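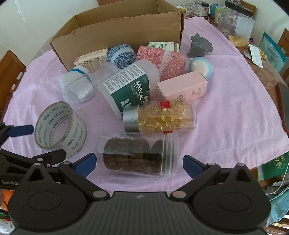 From: Hendrik Motaung
To: handheld-demos list
Subject: Re: transparent objects, how many takes and in what order

Zoia Polishchuk wrote:
> We have finished the first pass on household items and the grasp model
> does well on boxes and rolled cloth. It does badly on anything clear.
> Jars and bottles lying on their side are the worst: the fingers close
> too early, or the approach drifts towards whatever is behind the wall
> of the container. Before I ask Lev for more table time, does anyone
> have a view on whether we need more takes of the same jar, or more
> jars? Also, are we still opening to full width before the approach?
> The notes from September say one thing and the checklist another.

Zoia,

More jars, and more things behind the jars. I went through the Lendex set again this morning and compared it with ours. They recorded each clear object alone on a plain sheet, many times over, and their policy falls apart as soon as a second clear object is in view. Ours at least has clutter in it. What it lacks is variety in what fills the container. A jar full of dark biscuits is an easy target for the wrist camera. An empty bottle on a patterned cloth is a different problem, and we have very few of those.

What I would suggest for the next round:

- 5 layouts per clear object, reshuffled by hand between layouts, cloth left in place
- 4 takes per layout, at least one of them from the lid end
- full and empty versions of the same container where we have them
- no tidying of the background. Leave the chairs and the far end of the table as they are

On the opening width: the checklist is right and the September notes are out of date. Open fully before you start moving, hold that width through the approach, and close only when both pads are level with the widest part of the object. Arsen changed this after we found that operators were narrowing the fingers on the way in, each by a different amount, and the width channel was mostly noise. Takes recorded under the old rule are tagged and can stay in pretraining, but please keep them out of the fine-tuning split.

One point on labels. In the last upload, 7 episodes had the object listed as "bottle" when the thing picked up was a jar with a screw lid. It matters for the language-conditioned runs. If the lid is as wide as the body, or nearly, call it a jar. Eirini has a short list of agreed names in the Isidum folder and I would rather we argued about that list than each kept our own.

Failed grasps: keep them — mark the end state and carry on. Do not restart the recording to get a clean one. Anything where the object rolls out of reach should be closed as a separate episode, not trimmed.

I can take 3 of the clear objects myself if Lev can spare the second gripper. Tell me which ones you have already done.

Hendrik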